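Pralel opens its doors practice kit to anyone who wants to teach a robot

MARCH – I'm Xinyi Tang, I look after teaching tools at Pralel, and I've been itching to share this one! Our new remote teaching kit is out this month. You pick up a pair of hand controllers, steer a two-armed robot through a job yourself, and every move gets saved as a lesson for it to learn from.

We've started with doors. They sound easy until you try one through somebody else's arms (my first go took six attempts, and I'd built half the menus). All the practice happens in a simulated home, so you can make a right mess and just press reset.
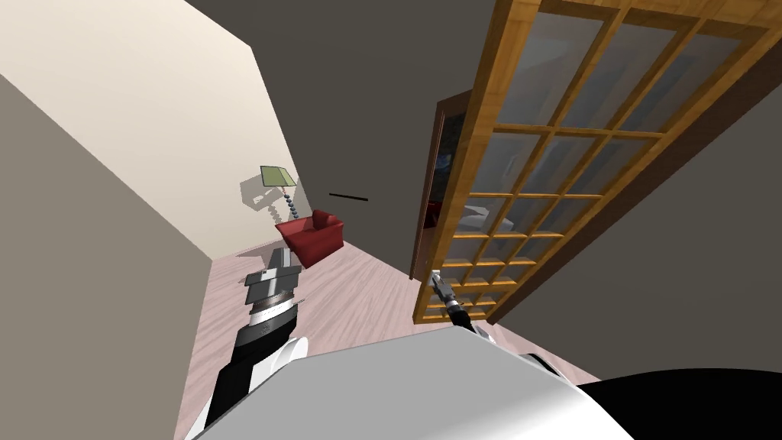
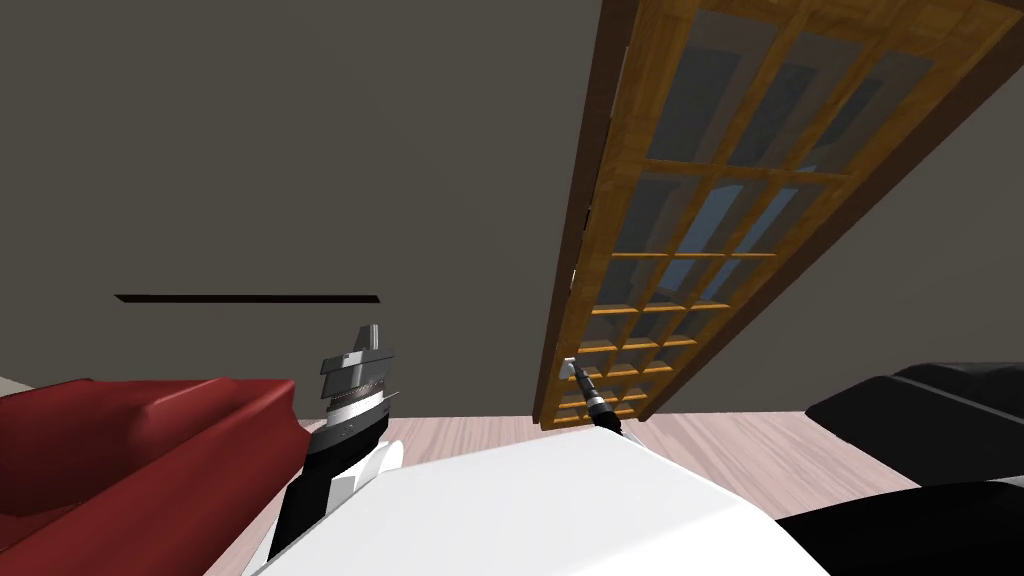
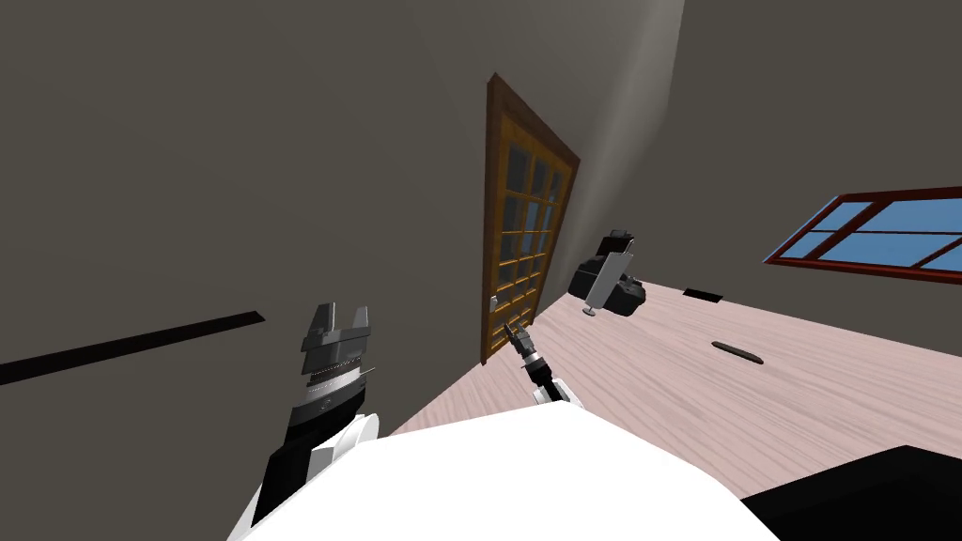
Robot's-eye views from the simulated home, with the glass-paned wooden door. Renders: Pralel.

The view does lean over quite a bit while you're driving, and our testers got used to it at different speeds. Kiprono Kombo at Vateck, who tried the kit with four colleagues, told me: "I kept tipping my head to match. After two sessions I'd stopped noticing and was thinking about my hands."

You can drive both arms together or park one and concentrate on the other. Bad runs can be binned on the spot, and good ones can be trimmed before you save them.

The kit comes with two licences, and existing Pralel customers can add it from their account page. Drawers are next on my list – Brock Lachance on our press desk will happily set up a trial for you before then.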